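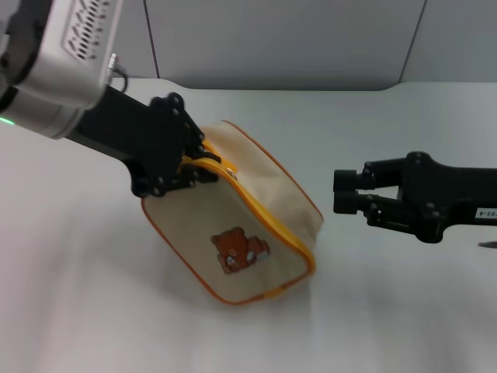
Cahier d'atelier, textile petit format
3 novembre 2019

Objet : trousse crème à passepoil orange, fermeture à glissière jaune orangé, décor ours brun sur le panneau avant. Référence interne Skenar. Reprise du dossier ouvert en mai, laissé en attente faute de fil assorti.

1. État à la réception

Forme rectangulaire à angles arrondis. Deux faces de tissu réunies par une bande de fermeture large, qui fait office de soufflet. Panneau avant beige grisé, plat, bien tenu. L'autre face est d'un crème plus clair et marque davantage : plis souples et petites cassures peu profondes, surtout vers le milieu. La différence de teinte entre les deux faces est visible sur la table. À garder en tête pour toute reprise : ne pas chercher un fil unique pour les deux côtés.

Passepoil orange sur le pourtour des deux faces. Celui du panneau avant descend le long du côté, tourne dans l'angle bas et repart vers l'autre extrémité. En bas, courte patte jaune orangé, plus vive que le passepoil. Elle recouvre un petit tronçon de la bordure. Laissée en place, pas de démontage prévu à cet endroit.

Curseur métallique argenté, petit modèle, près d'une extrémité de la bande. Tirette en ruban jaune orangé.

2. Relevé des cotes

Largeur de la bande mesurée en trois points, pochette à plat, sans tension. Première série faussée par le tissu crème qui remontait sous la règle. Série reprise après lissage à la main. Écart maximal entre points : 2 mm. Acceptable, je ne recoupe rien.

Le rayon des angles est relevé au gabarit carton, côté panneau avant seulement. Côté crème, le gabarit ne plaque pas bien à cause des plis. J'ai reporté le rayon de l'avant par symétrie. À vérifier une fois la face remise à plat, avant de tracer le patron définitif.

Gabarits rangés dans la pochette kraft Skenar, tiroir du bas. Le premier tracé, celui au crayon bleu, est faux. Il est barré mais conservé.

3. Fermeture à glissière

Course complète du curseur, aller et retour, trousse vide. Résistance nette au passage de l'angle arrondi, nulle en partie droite. Même comportement dans les deux sens. Pas de maille décalée à la loupe.

Deux causes envisagées :
- bande cousue un peu courte dans l'angle, donc en tension ;
- surplus de couture repoussé vers la chaîne par le passepoil.

La seconde me paraît plus probable. En écartant le passepoil du pouce, le curseur passe sans forcer. Il faudrait une surpiqûre de maintien à l'intérieur pour coucher le surplus. Essai fait à la main sur une courte longueur, point arrière, fil Cantero orange n° 80. Passage amélioré, point discret côté extérieur. L'aiguille ressort mal si on prend les trois épaisseurs d'un coup : piquer en deux temps.

Ne pas lubrifier. La fois précédente, sur une pièce Hovov, la cire avait laissé une auréole sur le ruban clair et il avait fallu tout laver.

4. Tissu, face crème

Les plis ne sont pas marqués au fer. Ils viennent sans doute du stockage, pièce posée à plat sous d'autres. Vapeur à distance, pattemouille coton, pas de pression directe. Deux passages, séchage complet entre les deux. Les cassures les plus fines ont disparu au premier passage. Il en reste une vers le centre, qui revient dès qu'on plie la trousse dans la longueur.

Proposition : bourrer au papier de soie pendant le stockage, modérément. Trop rempli, le tissu tire sur le soufflet et la bande vrille dans les angles.

5. Décor

Ours brun sur la partie basse du panneau avant, grande forme brun-rouge et forme brune plus petite accolée. Contours foncés, petits détails gris clair, une zone brun orangé plus pâle sur la grande forme. Contraste franc avec le beige.

Technique de pose non déterminée. Je n'ai pas voulu soulever le bord pour vérifier. Par prudence, traiter comme sensible à la chaleur : aucun fer sur le panneau avant, vapeur côté crème uniquement, carton intercalé à l'intérieur de la trousse. Test de frottement au coton blanc sec sur le contour foncé : rien sur le coton. Test humide non fait.

6. Comparaison avec l'échantillon Prenuvlow

L'échantillon a une bande plus étroite et un passepoil plus souple. Le curseur y tourne mieux dans les angles, mais la pochette tient moins sa forme une fois vide. Pour notre usage (petit outillage, craies, canettes), je préfère la tenue. Garder la bande large et travailler seulement l'âme du passepoil : cordon plus fin, même biais.

Demande envoyée à Cantero pour un cordon de rechange dans le diamètre inférieur. Sans réponse pour l'instant. Si le cordon n'existe qu'en blanc, le prendre quand même, il ne se voit pas sous le biais.

7. Reste à faire

- Terminer la surpiqûre intérieure dans l'autre angle.
- Remesurer la bande après couture, mêmes trois points.
- Refaire le gabarit d'angle côté crème.
- Test humide sur le décor, zone la plus basse, coton-tige à peine imbibé.
- Noter la référence exacte du jaune de la tirette. Le nuancier de l'atelier est incomplet dans les orangés, deux teintes manquent entre le jaune vif et l'orange soutenu.
- Étiqueter l'échantillon Prenuvlow, qui traîne sans fiche.

Note pour qui reprend la pièce : toujours tenir la trousse par l'extrémité côté curseur quand on la déplace ouverte. Prise par le milieu, elle se replie exactement sur la cassure centrale et le travail de vapeur est à recommencer. L'aiguille fine est piquée dans la pelote verte, la seule qui passe sans marquer le beige.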